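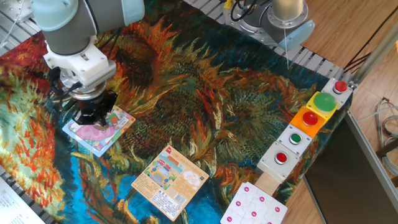
A puzzle card on the sunflower cloth

Call for participants: the Trandero Puzzle Round

Posted 03/12/2020

Do you finish a jigsaw and then leave it out on the table for another week because you can't bear to break it up? Do you sort by color first, or edges first, or (like a surprising number of our regulars) by the shape of the knobs? We would love to have you in the next Trandero Puzzle Round, and we have places open right now.

The Round is a mail exchange for people who do puzzles at home. You are put in a ring with other households. A puzzle comes to you, you do it, you write a page in the notebook that travels with it, and you send it on to the next person. Then another one turns up! The next Round starts in March and lasts 16 weeks. Last time we had 188 households and we have room for more than that this time, mostly in the medium and large piece counts.

You do not need to be fast. We get asked this more than anything else, so please believe us. One of the best notebook pages we ever received was from a woman who took the whole of her time slot to do one corner of a harbor, and wrote four sides on the color of the water. Speed people are welcome too, and there is a separate ring for them called Tratby, where the turnaround is shorter and the notebooks are mostly times and friendly insults.

What taking part involves

You keep each puzzle for up to 2 weeks. If you need longer, write to us before the time is up and we will shuffle the ring. It happens all the time and it isn't a problem.

You do the puzzle, all of it or as much as you like. Alone, with your kids, with your sister on the phone giving advice she can't possibly be qualified to give.

You fill in a page. There is a short form glued inside the cover of each notebook with the things we always want to know: how the pieces fit, whether the picture on the lid matches the finished puzzle, any pieces missing or chewed, which part you enjoyed and which part made you walk away. After that the page is yours. People draw, people complain, people paste in recipes.

You post it on. We send printed labels and a roll of the wide tape. Postage is paid by you for the outgoing parcel, so do think about piece count when you choose a ring. The big ones are heavy.

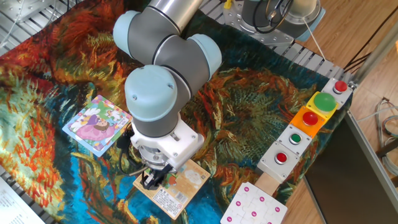 Our catalog stands at 3,935 puzzles, and every one has been done at least once by somebody in a Round or on one of our table days. There are a lot of landscapes, a lot of trains, more paintings than you might guess, and a steady supply of cats. If there is something you can't stand, say so on the form and we will keep it out of your ring as well as we can. We had one person last Round who asked for "no sky." We did our best.

The rings

Detska – for households with children under ten. Small counts, chunky pieces, card puzzles and the simple picture-match kind. The notebook has extra-wide lines and room for stickers. Grown-ups write the address label, please.

Rowbotham – the general ring, and the one most people want. Mixed subjects, 500 and 1,000 pieces. If you have never been in a Round before, start with this one.

Tratby – the quick ring, as above. You should be comfortable doing a 1,000 piece puzzle over a weekend.

Long Table – 2,000 pieces and up. You will need a surface that can stay covered for days and a household that will put up with it. Slots in this ring are longer, and Warrick will set the dates with you one by one.

You can join two rings if you have done a Round before. First-timers get one, just so you can find out how it feels to have a parcel waiting while you still have half a cathedral to do.

Who we are looking for

Anyone with a mailing address, really, but there are a few groups we are short of. We have very few people under thirty. We would like more people who have come to puzzles late, or come back to them after years away. We would also love to hear from people with low vision or stiff hands who could tell us in the notebooks which brands and cuts work for them. Readers ask us that every month and our own answers are thin.

If you live somewhere the mail is slow, please still apply. We put those households next to each other so that the dates work out.

Two paid jobs while we are at it

We also need two people for piece checking, paid by the hour, at our place on the days when parcels come back. You count, you look for damage, you bag, you update the card. It is quiet, pleasant work with a lot of tea in it. You would be working with Zixuan Fan, who looks after the catalog and will teach you how to count a thousand pieces without losing your place (she uses a muffin tin, and now so do all of us). Sharp eyes matter more than experience. You should be able to lift a full mail crate and be free on Monday and Friday mornings. Say "checking" in your subject line if that's the part you are writing about.

How to apply

Send us an email with the following:

Your name and mailing address
Which ring you would like, and a second choice
Whether you have been in a Round before
Anything you'd like to avoid (subjects, very small pieces, strong-smelling boxes – some of the old ones do smell)
Pets, if they are the kind that eat cardboard
A few lines about a puzzle you remember

That last one is not a test. We read them out loud when we are making up the rings, and it helps us put people next to others they might get on with. Several pairs of ring neighbors now write to each other between Rounds, and one pair has gone on vacation together twice.

There is no fee to join. If a piece goes missing while the puzzle is at your house, look under the rug, look in the vacuum, then tell us and write it in the notebook. You won't be charged. A puzzle with a gap gets a green dot on the lid and carries on traveling, and there are people who ask for the green dots on purpose.

Places in the Detska and Rowbotham rings are given out in the order the emails arrive. For the other two we look at the whole list first and then make them up together. Everyone gets a reply either way, and your labels and tape will come in a separate envelope before the first parcel does.

Questions about dates, swaps or the Long Table go to Warrick Katene. Questions about what is in the catalog go to Zixuan. If you aren't sure, write to either, they sit across from each other.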